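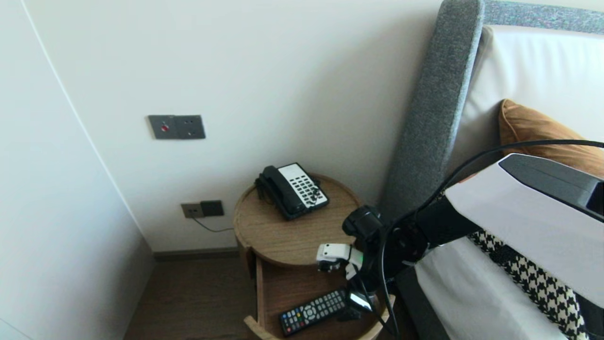 Figura 1. Mesa de cabeceira redonda em madeira, com rebordo no tampo e prateleira inferior aberta.

Relatório de projeto: Ensaio comparativo de ligações aparafusadas e coladas em mobiliário de pequeno porte
Autoras: Emília Trnka e Zdeňka Krajčí
Orientação: Annick Hamel
Entrega: 20 de dezembro de 2022

1. Introdução

A aparafusadora de impacto distingue-se da aparafusadora convencional pelo mecanismo de martelo e bigorna, que converte a rotação contínua do motor em impulsos tangenciais. O binário transmitido ao punho é baixo, mas o controlo do aperto final é menos preciso. Em madeira maciça, o excesso de binário pode esmagar as fibras sob a cabeça do parafuso e reduzir a resistência ao arrancamento.

O presente trabalho avalia esse efeito em ligações entre perna e prateleira e compara-o com o de ligações por cavilha colada.

2. Materiais e equipamento

Utilizaram-se provetes de faia com 20 mm de espessura, cortados da mesma prancha e acondicionados na oficina desde maio. A aparafusadora de impacto é da marca Avetti, com velocidade máxima em vazio de 3000 rpm. Como referência usou-se uma aparafusadora Junis com embraiagem regulável. A cola é uma dispersão de acetato de polivinilo fornecida pela Mikuš.

3. Procedimento

Todos os provetes receberam furo-piloto. Nas séries A e B, os parafusos foram apertados com a máquina de impacto e com a máquina de embraiagem, respetivamente. Na série C aplicou-se cola nas duas superfícies e manteve-se o aperto com grampos durante a noite. O ensaio de arrancamento foi feito na prensa Sovley do laboratório, com a colaboração de Přemysl Štefanec.

4. Resultados

Foram ensaiados 98 provetes. Na série A observou-se esmagamento superficial em grande parte das peças e uma dispersão de valores superior à das restantes séries. A série B apresentou a menor dispersão. Um provete da série C rompeu a 235 N, valor muito inferior aos restantes; a inspeção mostrou cola insuficiente no fundo do furo e o resultado foi excluído da média.

5. Limitações

O binário da máquina de impacto não foi medido diretamente. Não se estudaram ciclos de humidade nem cargas repetidas. A medição da profundidade de esmagamento, feita com paquímetro, deverá ser repetida com comparador.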